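Tranatcombe: star ratings reset to one after reinstall
Category: Save data / Cloud sync
Status: Resolved (workaround), fix pending
Platform: Android phone and tablet
Opened by: Ysaline Lefèvre
Assigned to: Syahrul Sutanto

Reported problem
Player moved Tranatcombe from a phone to a tablet. After signing in on the tablet, all levels in the Stirthorpe chapter show as completed, but every level that had three stars now shows one. Coins, hints and unlocked slingshots carried over correctly. The phone showed the right ratings until it was opened online, then changed to match the tablet.

Steps to reproduce, as given by the player
1. Finish a level in Stirthorpe with 3 stars while signed in.
2. Install the game on a second device.
3. Start the tutorial before signing in.
4. Sign in from the settings menu.
5. Open the chapter map.

Log

Sutanto, first reply
Asked for the player ID, the game version on both devices, and whether the tutorial was played as a guest. Asked the player to keep both devices offline until further notice.

Lefèvre
Same version on both. Yes, tutorial was played as a guest, up to level 3. I didn't see a sign-in prompt at launch. Phone is in airplane mode now.

Sutanto
Pulled the cloud record. Two saves exist for this account. The older one has 42 levels with full ratings. The newer one has the same levels flagged complete with a rating of 1. The newer save was written 13 seconds after sign-in on the tablet, so the overwrite happened at the merge step and not during play.

Passed to Clémence Bouvier (save systems).

Bouvier
Reproduced on two test devices. When a guest save exists, the merge compares the "completed" flag first and the rating second. If the guest save has no entry for a level, the merge creates one with the minimum rating and a current timestamp. The newer timestamp then wins. Coins are stored in a separate table and are not affected, which matches the report.

Does not reproduce if the player signs in at the title screen - in that case there is no guest save to merge. Does not reproduce in the Rolland chapter either. That chapter uses the later level format, where an empty entry is skipped.

Sutanto
Older save is still inside the 90 day retention window. Restore is possible. Steps sent to player:
1. Close the game on both devices.
2. On the tablet, clear app data. Do not uninstall.
3. Open the game and sign in at the title screen. Do not tap Play as Guest.
4. Wait for the cloud icon to stop spinning.
5. Check the chapter map before opening any level.
6. Repeat on the phone.

Lefèvre
Done on the tablet. Stirthorpe is back to three stars everywhere except the last level, which I only ever had two on. So that's correct. The Kiko bonus stages are still locked though.

Bouvier
Kiko stages unlock from the total star count, and the total is only recalculated when a level is finished. Replay any level and finish it. A lower score won't replace a higher one.

Lefèvre
Replayed the first level, bonus stages opened. Phone is fine too.
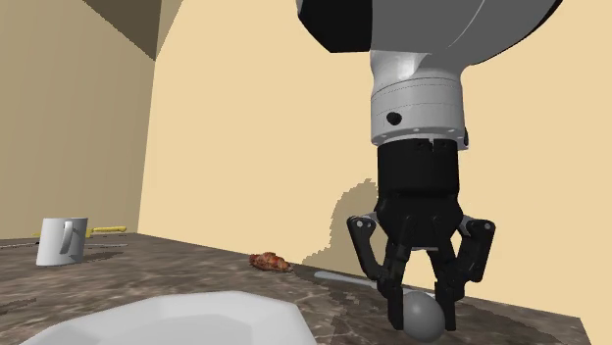
Will restoring the older save remove coins earned since the reinstall?

Coins stay as they are. The restore only touches the level table, and the coin balance is read from its own record at sign-in.

Sutanto
Added the above to the restore template. Two more tickets with the same pattern have been linked to this one. Monique Pons has the second and is using the same steps.

Bouvier
Fix is in review. Empty guest entries will be dropped before the merge, and the rating comparison will take the higher value regardless of timestamp. Targeted for the June update. Until then, support should check for a guest save before telling anyone to sign in from settings.

Resolution
Player ratings restored from cloud backup. Ticket stays linked to the merge defect and will be closed when the update ships. If the ratings drop again before that, reply on this ticket and leave the second device offline.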